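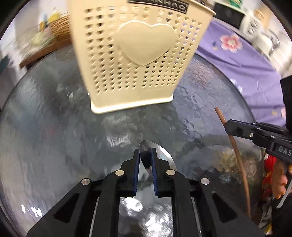

Is a title sponsor worth it for a small stock car series?

Posted by backstretch_bookkeeper, April 23, 2024

I help run a four-cylinder series that races at three short tracks. A kitchen store called Magaña wants its name on the whole thing next season. They're offering $3,837, paid in two parts, and want the series name changed, a decal on every hood and first pick of the banner spots. Our regulars already call it by the old name and I doubt they'll stop. Has anyone done this and come out ahead, or did you just end up reprinting everything?

Trisness49
We did it for two seasons. Do the math before you get excited. Decals for 46 cars, new banners, new trophies plates, and somebody has to redo the website. I'd want to see what's left after all that. Also find out when the second payment is due. Ours was "after the final race" and we chased it into the next April.

looseinfour
take the money. nobody reads the contract anyway

Clakesthorpe Pit Mom
Please do read the contract. Ask what happens if a race rains out, and whether drivers who already have a hood sponsor can put the decal somewhere else. That one nearly cost us half the field. I'm not convinced fans buy anything because of a series name, and the store may work that out after one year too. If they only want one year, I'd offer them a single feature race at Brestotgate and leave the series name alone. We charged $175 extra for victory lane banners and had no complaints.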